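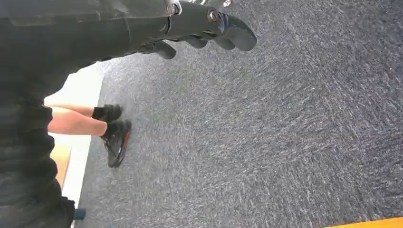

On the floor at Seltgate.

Jobs > Retail and Warehouse > Print and Collectibles > Card Cataloging Clerk

Card Cataloging Clerk, Seltgate

Stoltia buys and sells used printed cards: postcards, trading cards, advertising cards, recipe cards and game cards. Most of what we buy comes from house clearances and closed shops, and it arrives mixed. We are hiring one clerk to sort it, describe it and get it listed.

The job is 36 hours a week, daytime, at our Seltgate building. It cannot be done from home. The post is permanent after a trial period of 60 days.

What you will do

Open incoming boxes and check them against the seller's sheet. Sort cards by type, then by publisher or series where one is printed. Write a short entry for each card in our stock system, Fimasis, giving the title, publisher, size, condition and any writing on the back. Put each card in a sleeve and file it in the right drawer. Pull cards for orders and pack them for the afternoon mail. Answer buyers' questions about condition by email.

A standard tray holds 100 cards. A new clerk is expected to finish one tray a day by the end of the trial period. Before that we care more about whether the entries are right.

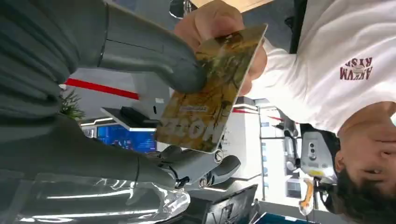
Picture card with a white border and a small label.

Labels need some attention. Sellers put price stickers and stock labels on the fronts of cards, and people who are new to this want to peel them off. Please don't. Copy what the label says into the entry and leave it where it is. If a buyer asks for it to be removed, the request goes to the shift lead.

Condition grading follows the Stoltia sheet, which you will be given on your first day. It covers corners, edges, surface and back. Grades go down for bends and writing but writing is listed separately, as a lot of buyers want it.

What we need from you

Clear written English and careful spelling. Steady handling of small paper items. Comfort with typing for long stretches. You will also lift boxes onto a bench, and there is a step stool for the upper drawers. Tell us if either of these is a problem and we will talk about how the work could be arranged.

Library, archive, mailroom or stamp and coin experience is useful. Knowing cards is not required. A second language would help with the foreign postcards, especially if you can read old handwriting.

Pay and time off

Pay is hourly, every two weeks. The rate is in the job pack, which we send to anyone who asks. Paid vacation starts after the trial. Staff may buy from stock at cost once an item has been listed for a month. We close for inventory in the first week of September and that week is paid.

How to apply

Send a one-page letter and a work history to the Hiring Desk, Stoltia, 74 Policarpio Street, Seltgate, or hand them in at the counter. With your letter, include a written entry for any one card you own, in 36 to 60 words. Do not send the card.

Applications close February 29, 2024. Interviews are held at the building and include a short sorting exercise. We reply to everyone who applies.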